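Chapter 4
Doors, Shelves and Reach: Working Around a Glass-Door Refrigerator

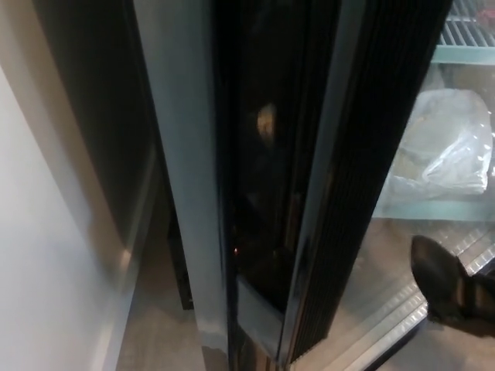

Figure 4.1 The gripper at a partly open refrigerator door, with one finger close to the bottom rack and the ribbed gasket strip along the door edge.

In the first three chapters you built an arm, wired it, and taught it to move between fixed points on a bench. A bench is a friendly place. It is flat, it stays where you put it, and nothing on it swings. In this chapter the arm leaves the bench and goes to work on a refrigerator.

The build follows one put together in the shared workshop at Wostley, where Florêncio Azevedo and a few other members wanted an arm that could open the kitchen refrigerator, take out one item, and close the door again. Their notes begin on 23/08/2021 and run to 80 pages, many of them about the door. We have used their measurements wherever we could and have kept some of their mistakes, which are useful to work through.

4.1 What makes the job hard

A hinged door moves on an arc. If the gripper pulls in a straight line, the fingers slide along the door edge or the arm pushes the whole cabinet sideways. The gripper has to follow the arc while keeping its hold on the edge, and the arm must have enough reach left at the end of the swing to let go cleanly.

The seal adds a second problem. A rubber gasket holds the door shut until a certain force is reached, and then it gives all at once. An arm that is pulling hard at that moment will jerk the door open. The Wostley group saw this in their first week. Their answer was to split the motion in two: a short, slow pull to break the seal, then a pause, then the swing.

The third problem is glass. Dark glass reflects the room, and a camera aimed at it may report lights and shapes that are not in the refrigerator at all. Look at the door in Figure 4.1. Very little of the interior can be made out through the pane, while a pale blurred reflection and a tiny orange point of light both show up on it. A program that searches the whole picture for bright spots would count these along with everything else. Section 4.4 shows how to mask the pane and search only the open part.

Wire shelves and clear bags cause trouble of their own. A depth sensor often reads straight through the gaps between rods, and it may return no value on crinkled plastic. The bag in Figure 4.1 catches white highlights in its folds, and what it holds is hard to make out. For a first project, practice with a plain cardboard box before you try anything in a bag.

4.2 What you will need

The arm from Chapter 3, with the Vieira gripper plate fitted.
Two long fingers. Short fingers put the wrist too close to the door.
A camera mounted so that it sees the gripper and the door edge at the same time.
The Graltia motor board, with the current limit set as in Section 3.6.
A luggage scale, for measuring the pull.
Masking tape and a marker.
A stop switch on a cable long enough to reach you from anywhere in the work area.

If you use the Wirkau base in place of a fixed stand, lock its wheels. An unlocked base will roll toward the refrigerator when the arm pulls, and your recorded positions will all be wrong.

4.3 Measuring the door

Do this part by hand, with the arm switched off.

Hook the luggage scale to the door handle and pull slowly. Write down the highest reading before the seal gives. Repeat this 12 times, closing the door fully between pulls. The readings will vary, and you should plan for the highest one. If your arm cannot pull that hard at the distance you intend to use, move the base closer before you change anything in the program.

Next, measure from the center of the hinge to the point where the fingers will hold the door. This is the radius of the arc. Put a strip of tape on the floor under the closed door edge, open the door to the angle you need, and put down a second strip. The space between the strips must stay clear of the base, the cables and your feet.

Finally, check the clearance near the floor. The lowest rack is often the hardest to reach, as the wrist has to tilt and the back of the gripper may touch the door. The Wostley group lowered their gripper by hand in small steps and settled on a gap of some 50 millimeters between the finger and the door edge. Yours may differ. Record it – you will need the number in Exercise 4.2, when you write the approach path.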